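Fekcombe Assembly Room
Robot Station Inspection Checklist, Pin Sorting
Completed by: Irén Juhász, Bodnár site
Month: April

1. Emergency stop within reach of the operator's stool. Pass.
2. Arm mounting plates tight on rail. Pass.
3. Speed limit set for shared work. Pass. Limit confirmed in the Ludodeck controller.
4. Cables secured along arm links. Pass. Recheck at next service, due at 2,564 operating hours.
5. Work surface clear of stray parts. Action required. Pins outside the tray are to be collected by the operator only after the arms have been stopped.
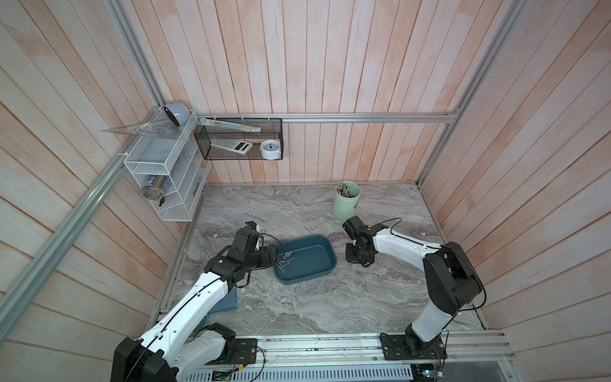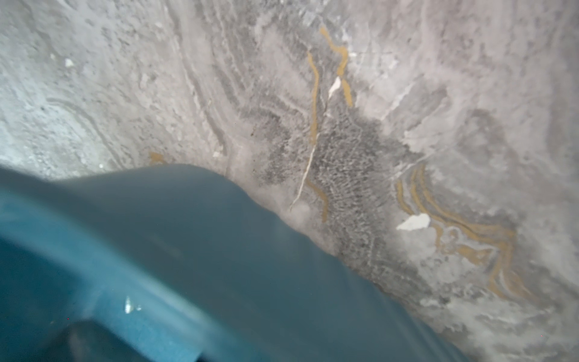
Item 5. Work surface, general view (first) and close view of the surface (second).

6. Operator training current. Partial. Two staff moved from hand sorting in April have not finished the Anel course.
7. Rest breaks. Pass. Operators now watch the station for longer periods than they spent sorting by hand. Rotation every 30 minutes is to continue.
8. Stoppage log kept. Pass. Log shows 136 stops, most of them for dropped pins.

Comments: Staff report less strain in the hands and more in the neck and eyes. The supervisor shall review stool height and lighting before the next inspection. Operators asked that clearing time be counted as work time in the shift target. Referred to the site manager, form 566.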